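How a Robot Arm Learns to Move the Cups

Written for readers aged 8 to 12 by Babita Chauhan
Civano Shared Workshop, young makers' pages

At the Civano workshop there is a long bench for woodwork, a corner for sewing machines and a table for robots. The robot table is where four of us have been building a project called Rerkine. The name doesn't mean anything. Anju Dubey made it up when we needed something to write on the box.

Rerkine is a robot project for kitchen jobs. It can't cook. We want it to pick up a cup and put it somewhere else without knocking anything over. You do this every day, so it may sound easy. For a robot it is a long list of small jobs, and each one has to be built or programmed by a person.

What is a robot arm?

A robot arm is a machine made of stiff parts joined together, a bit like your own arm. The stiff parts are called links. The places where they bend are called joints. Inside each joint is a motor, and the motor turns the joint by the amount the computer asks for.

Hold your arm out and touch your nose. Your shoulder moved, your elbow moved and your wrist probably moved too. You didn't have to think about each of them. A robot's computer has to work out every joint, many times a second, until the end of the arm is in the right place.

What is a gripper?

The gripper is the robot's hand. Ours has two fingers, because two are enough to pinch most things and there is less to go wrong. The fingers are joined to bars called linkages, which are held by screws. When the motor turns, the linkages push both fingers together or pull them apart.

Fongchan Tanasarn looks after our grippers. The screws are the part that needs checking most often. If a screw works loose, the finger wobbles, and a wobbly finger closes in a slightly different place each time. Fongchan goes over them with a small screwdriver before we switch on.

We also put a small camera near the gripper, so the computer gets a close view of what the fingers are reaching for. From up there a bowl looks like an oval, and an orange tool lying in it can have its handle sticking up towards the rim. The computer has to learn that a bowl is still a bowl when you look at it from a funny angle.

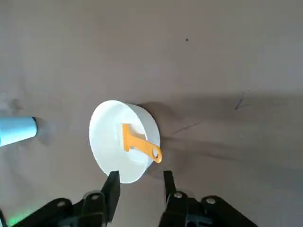

Why are cups difficult?

A cup is hollow and has a curved side. If the fingers close too high, they may tip it. If they close too hard, they may crack it. If they don't close hard enough, it slides out.

Cups can also be the wrong way up. A person sees an upside-down cup and turns it over. A robot has to be shown what an upside-down cup looks like, and then it has to be shown how to turn its wrist.

Colour matters as well. A pale cup on a pale table can be hard for a camera to pick out. A darker table top helps, and so does good light, as long as the light doesn't shine straight back into the camera. A shiny patch on a table can look like an object to a computer. So can a shadow.

How does the computer learn?

There are two main ways to tell a robot what to do. The first is to write down every move: go left, go down, close the fingers, go up. This works well if the cup is always in exactly the same place. Move the cup by the width of your thumb and the fingers may miss it.

The second way is to show the robot. A person guides the arm through the job, and the computer saves what the cameras saw and how each joint moved. One turn at the job is called a demonstration. After a lot of demonstrations, the computer starts to find the pattern, and it can have a go when the cup is in a new place.

How many is a lot? When we started in September we thought 80 would do. It did not. We have now saved 1036 demonstrations, and the arm still makes mistakes. Rajkumari Sisodia keeps the list in a notebook as well as on the computer.

Some of the work needs two arms, and two arms bring a new problem. Each has to stay out of the other's way. They share one brown table, with a wire rack for cups at one end and a basket of fruit on the far side, and both arms may need to reach for the middle at the same moment. We use a program we call Dorau to check for this. Before an arm moves, Dorau looks at where the other arm is going to be. If the two would touch, one of them waits. 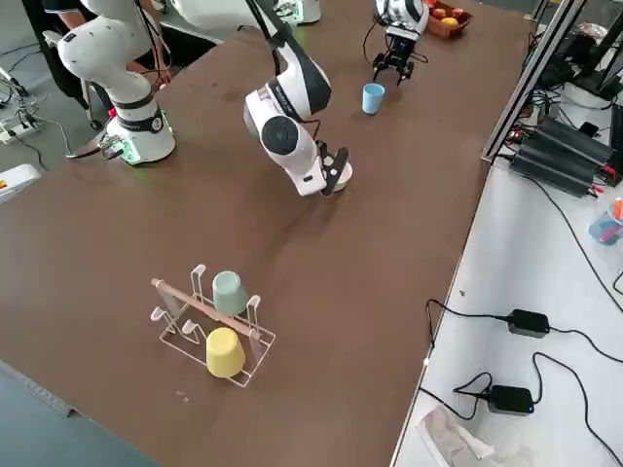
Electricity for the arms comes through power supplies. A power supply takes the electricity from the wall socket and changes it into the kind the motors can use. Ours are on a white table, lower than the brown one and right beside it, with red and black wires going in. The wires have to be long enough to reach the arms but must never hang where a moving link could catch them. Sarla Srivastava did the wiring. She is a trained electrician, and none of the children in the workshop are allowed to touch that side. If you build something at home, use batteries and ask an adult to look at it first.

The arms are heavy at the bottom for a good reason. When an arm stretches out, its weight pulls on the base and tries to tip it. You can feel this yourself. Hold a bag of sugar close to your chest, then hold it out at arm's length. The bag hasn't changed, but it is much harder work. The base of the robot has to put up with that pull all day, so it must be fixed firmly.

Testing

A test starts with the arm in its home position. One of us puts the cup down and steps back behind the yellow line on the floor. Another person holds the stop button. Then we let the arm try.

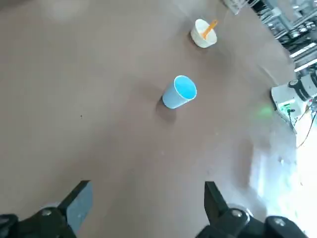

We write down three things after each try: where the cup was, whether the fingers closed on it, and where it ended up. If the cup falls over we write that down too. In our last long test we made 80 tries, and the arm did the whole job correctly in 61 of them. Most of the others went wrong right at the start, with the fingers closing a little to one side.

When one kind of mistake keeps turning up, we save more demonstrations of that part. For a cup near the edge of the table, we do a whole afternoon of cups near the edge of the table. It is slow and a bit dull, and somebody has to put the cup back every time.

Try it yourself

You can be the robot. You need a friend, a plastic cup and a pair of kitchen tongs.

1. Put the cup on a table.
2. Hold the tongs and shut your eyes.
3. Your friend tells you how to move, using only these words: left, right, forward, back, up, down, open, close, stop.
4. Try to lift the cup and put it down in a new place.
5. Swap over.

Write down how many words it took. Then try again with the cup on its side.

Words to know

Link - a stiff part of a robot arm.
Joint - the place where two links meet and can move.
Gripper - the part that holds things.
Linkage - bars joined together so that moving one moves the others.
Demonstration - one turn at a job, saved so the robot can learn from it.
Power supply - a box that changes electricity into the kind a machine needs.

The robot table is open to visitors on Saturday mornings. Children under 12 need to bring an adult. Ask for Anju or Fongchan at the desk.

Page last changed 2023-04-26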